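# The Desktops of Kemside Get a Second Run

Old office desktops used to leave the Kemside business park by the pallet, bound for the shredder. Now a good share of them go to a workshop on Wurkgate, where Régis Riviere opens the cases and decides what can stay.

Most of the work is plain. Dust comes out first. Then the memory is reseated, the drive is wiped or replaced, and the cables are checked one plug at a time. Riviere keeps pulled parts in shallow trays -- memory in one, drives in another -- and throws out any power lead with a cracked plug.

"People think a slow computer is a worn-out computer," he said. "Usually it's the drive."

The workshop took in 19 desktops from the Chauvin offices in October. Four were stripped for parts. The rest were rebuilt and sold, each with two years of cover.

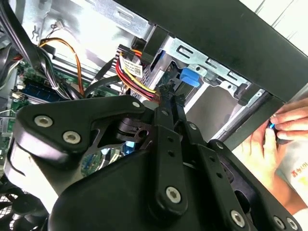

Is an older desktop worth fixing?

It depends on the drive and the memory. If both can be swapped cheaply and the board is sound, a repair costs less than a new machine.

Riviere starts on a batch from Jastard next, and the trays are already cleared for it.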